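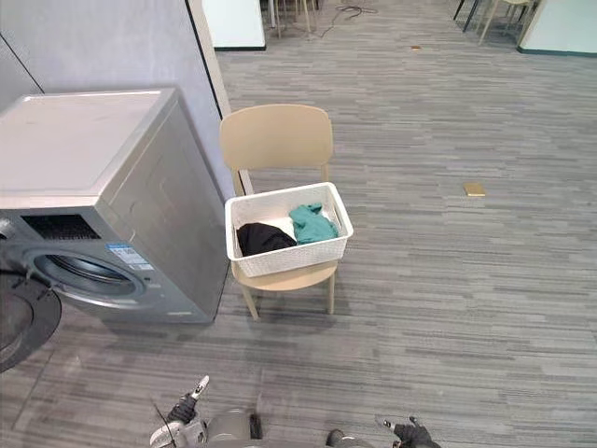
My first paying job was in the basement of a hotel, feeding pillowcases into a flatwork ironer next to a woman who could fold a fitted sheet in the time it took me to find the corners. So when people tell me robots are coming for the boring jobs and good riddance, I get a little prickly. I was bored down there, sure. I also learned how to work down there, and I made rent.

I've been thinking about all this because I now run the training side at Preditgate, and for the past year we've been teaching robots to do laundry. Well, parts of laundry. We have a washer, a chair, a basket, some clothes, and a two-armed robot that is supposed to get the clothes and the basket from one place to another without making a mess of it. If you've ever carried a basket down a hallway while answering a kid's question and kicking a door shut behind you, you will find this robot very humbling in reverse. It makes you realize how much you were doing.

And I have opinions! I've been in both kinds of room now, the hot one with the ironer and the carpeted one with the robot, and I don't hear a lot from people who have.

The carrying is the job

When outsiders picture laundry work they picture washing. The machine has done the washing for decades. What's left for people is everything on either side of it: loading, unloading, sorting, folding, and above all hauling. My back remembers the hauling. Asabe Shehu, who spent years on the floor at the Flukham laundry before she came to work with us, put it to me this way over lunch: "I never met a dirty sheet that scared me. I met plenty of carts."

So I'm glad that carrying is where we started. I know it isn't the flashy part. Folding a shirt gets you the applause, and holding a basket level gets you a polite nod. But go ask anyone who has done this work past the age of forty which one they'd hand over first. I have asked a lot of them and I don't think a single one said folding. Folding is the part where you stand still and talk to the person next to you.

Watch one of these carries up close and you see why it takes so long to get right. One hand on each side, rim gripped, a black thing and a green thing riding along in the bottom, and a cable lying in coils on the carpet ahead. You and I would step over that cable and never remember it. For the people who write up our sessions, a cable on the floor is a topic of conversation that can fill an afternoon.
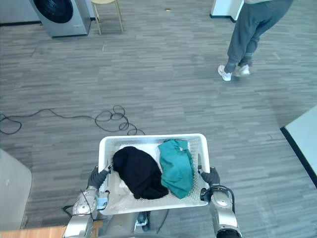 Somebody still has to be in the room

This is where I part ways with the cheerful crowd, the ones who talk as if you buy the robot, plug it in and go home. We have people in and out of that room all day. They put the clothes back for the next try. They look at a run and decide if it was any good, which is harder than it sounds when you've watched 80 of them since breakfast and they've all started to look the same. On our busiest day we logged 144 tries, and I can promise you the humans were more worn out than the machine was.

So there is new work. I want to be fair about that, because it's real, and I sign the time sheets for it. But I also want to be straight about what kind of work it is. A good share of it is resetting. You walk over, you put the teal thing back, you walk away, you wait. Mojtaba Nikzad, who has worked with me since the first month, calls it "being the tide." It goes out, it comes in. He's good at it and he likes the quiet, but plenty of people don't last, and I don't blame them one bit.

If we swap a job that hurts your back for a job that puts you to sleep, is that progress? I think it is, a little. I'd take it over the carts. But I wouldn't make a speech about it, and I get itchy when other people do (usually people who've done neither).

What I'd rather see is the person who resets the basket also getting a say in what the robot tries next. We changed over to that in October. Before, the list of tasks came down from upstairs and the folks in the room just ran it. Now anybody who works a shift can put a task on the list or knock one off, and they have to explain themselves in a sentence or two. The arguments got louder and I'd say the days got shorter. Asabe got into a terrific fight with one of our engineers over how full a basket should be. He wanted it nearly empty to keep things simple. She told him she had never in her life been handed a nearly empty basket at work, and if he wanted to build a helper for people who own two shirts, he should go ahead. They settled on doing both, light loads in the morning and heavier ones after lunch.

That's the kind of knowledge I worry about losing. It lives in people like her, and it usually walks out the door with a cardboard box and a gift card.

Slow is fine, by the way

I hear a lot of griping about speed. Visitors stand there with their arms crossed and say, my grandmother is faster than that. Okay! Your grandmother is probably great. The robot and your grandmother aren't in a race, though, and the more interesting question for a workplace is what happens to everybody else's pace once the slow thing shows up.

I've seen it go two ways. At the Bangash site, where they brought in automatic carts a few years back, management took the time those carts saved and handed it right back to the crew as a bigger quota. The target per person per shift went from 90 bundles to 197. Nobody got hurt hauling anymore, and I'll give them credit for that, but people's hands and wrists started going instead, and the folks I talked to said they'd stopped chatting on the line. There just wasn't room for it.

Then there's Deltville, where the crew got a say before anything was installed. They kept the quota where it was for the first year and used the slack to cross-train. People who had only ever done sorting learned to run the washers and do the simple repairs. I visited once, and what I remember is the noise, because everyone was talking. Same sort of machines, more or less. The difference was all in who got to spend the minutes.

I think about those two places whenever I watch a basket go by at our shop. The gripper fingers hook over the rim, the other hand finds its spot near the handle hole, and I catch myself wondering whose ten minutes that's going to be someday. The engineers are wondering about the green thing hanging a little over the side. Both seem like fair things to wonder about, but only one of them is on the whiteboard.

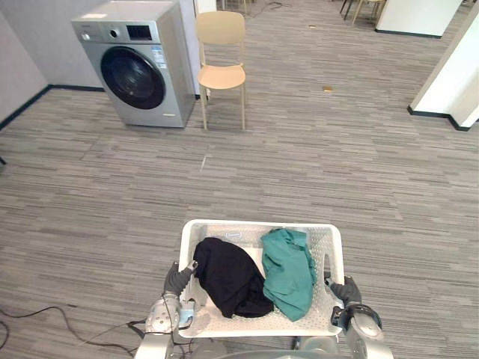 What I'd ask for, if anybody asked me

Say your workplace is about to get one of these. Maybe it's a laundry, maybe it's a warehouse or a nursing home. I'd want to know who decides what it does first, and I'd want that to be the people with the sore backs. I'd want the quota frozen for a year, in writing, Deltville style. And I'd want the job of minding the thing to be paid like a skilled job, even on the days when it looks like standing around on a carpet. Spotting a bad grip before it turns into clothes on the floor is a skill. Mojtaba can do it from across the room. I still can't, and I'm his boss.

I'd also want the crew to be able to say no to a task. Some things people want to keep! Asabe would fight you for the folding table. I used to think that was just habit, until I stood at one with her for a whole afternoon and she told me all about her sister's wedding, start to finish, towels stacking up between us the whole time. I wouldn't hand that over either.

As for the hotel where I started, I called them last spring to see what they were up to. They send everything out now. The ironer got sold and the basement is storage for banquet chairs, and there wasn't a robot anywhere in that story, just a cheaper contract with somebody across town. I asked if they knew what had happened to the crew, and the guy on the phone was very nice about it, but he'd only been there a year.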